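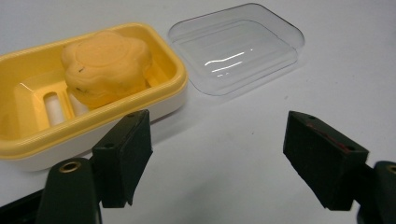
Meltilport Technical Institute
Manipulation from Demonstration, Unit 6
Hand-held demonstration of small household tasks

6.1 Scope

This unit covers tasks in which the operator holds the grippers directly and performs the work at normal reach. Remote operation with a leader arm was treated in the previous unit and is used here only for comparison. The working example is the soap task: a bar of soap, an open dish and a clear lid on a white surface.

6.2 Why the soap task

The bar has a lobed outline, so the width between the fingers depends on the angle of approach. The dish has a raised rim which the fingers must clear on the way in and on the way out. The lid is transparent and gives a weak outline on a pale background. A policy that relies on strong edges will tend to miss it, and depth readings on clear plastic should not be trusted without a check.

6.3 Stages of one demonstration

Approach. Fingers open wider than the bar, pads parallel to the chosen grasp axis. Keep the wrist view on the dish during the descent.
Grasp. Close slowly until the bar stops moving between the pads. Do not squeeze further. The recorded finger width is the only grasp signal available in this unit.
Transfer. Lift straight up until the bar is above the rim, then move sideways. Diagonal lifts are the usual cause of contact with the dish.
Release. Open fully before retreating. A partial opening is easily confused with a regrasp when the episode is segmented.

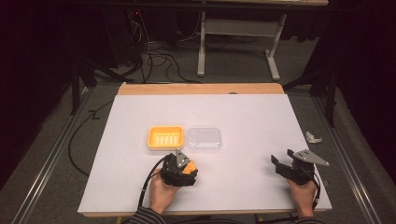 6.4 Two-handed work

Both grippers are recorded for the whole episode, including the one that is doing nothing. The idle hand should be held still and open, within reach of the next object. Wandering of the idle hand is learned along with everything else. Cables are to be led off the near side, with enough slack for a full reach to the far edge.

6.5 Comparison with remote control

The Nolten set contains 565 episodes of the soap task, of which 89 were recorded by remote control. The remote episodes took nearly 2 times as long on average, most of the difference falling in the grasp stage. Their paths are already within the limits of the arm. Hand-held paths are not, and must be passed through the Abbasi reachability filter before training.

6.6 Exercise

Load the Narnar subset. Mark the four stages by finger width alone, then again using width and height together. Report where the two markings disagree and state which stage boundary is affected most. Plots should share one time axis. Submit by noon in the last week of September.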